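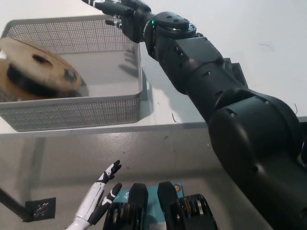 Search this site
Enter keywords Go
Print this page | E-mail this to a friend

Slow drain in upstairs tub, tried everything I know

Posted by Flondard in Bathrooms and Plumbing

Hi all, first time posting! The tub in our upstairs bathroom has been draining slower and slower since June, and it's at the point where I'm standing in water up to my ankles by the time I've rinsed my hair. I pulled the stopper and got a disgusting wad of hair out (sorry) and it was better for a couple of days and then went right back. I've done the boiling water thing, the baking soda and vinegar thing, and one bottle of the gel stuff from the grocery store.

The sink in the same bathroom drains fine and so does the toilet. The house is from the fifties and I think the pipes up there are original, but the tub was replaced by the people before us. It has the kind of drain with a little lever on the overflow plate. I called one place in town and they quoted me $258 just to come out and snake it, and $134 more if they have to open the access panel in the closet. Is that normal? Can I do this myself without wrecking anything?

Posted by Prarkadby

Hey Flondard, welcome! Good news first: if the sink and toilet are fine, your clog is almost surely in the tub's own trap or just past it, so you're only dealing with a few feet of pipe.

You said there's a lever on the overflow plate. Unscrew that plate (two screws, put a rag over the drain so you don't lose one, ask me how I know) and pull the whole thing straight up and out. It'll come with a long rod and a plunger or spring on the end, and I'd bet you lunch there's a hairball hanging off of it the size of a mouse. Clean it with an old toothbrush. While it's out, run some hot tap water and see how the tub drains without it. If it's fast, you're done, or the linkage was just adjusted too long and was sitting partway down in the pipe. There's a nut on the rod so you can shorten it a little.

If it's still slow, get a cheap hand snake, the quarter-inch kind, and feed it down through the OVERFLOW hole, not the drain in the floor of the tub. That's the mistake I made for years! Going in the bottom you hit a tee and the snake just bunches up. From the overflow it goes right around into the trap. Crank it slowly and don't force it, especially on old pipe.

And please quit with the gel, and if any of it might still be sitting in there, flush with lots of water before you open anything, and wear gloves and glasses. It's rough on old metal and it's really nasty if it splashes back at you.

As for the price, it sounds high to me but I'm in a small town. Call 3 places.

Posted by Jesitz

just use a plunger. stuff a wet rag in the overflow first or it wont do anything. worked on mine

Posted by Admasu

Prarkadby covered most of it. I'd only add that in a fifties house you could have a drum trap, a round can under the floor with a screw-on lid, and a small snake usually can't get through one. Look through that access panel in the closet before you spend money on tools. If you see a drum, I'd pay somebody, those lids seize up and the old lead ones tear if you look at them wrong. We ended up having ours cut out and a regular P-trap put in when we redid the floor, and the tub has been fine ever since.

Viewed 1,558 times
Print this page | E-mail this to a friend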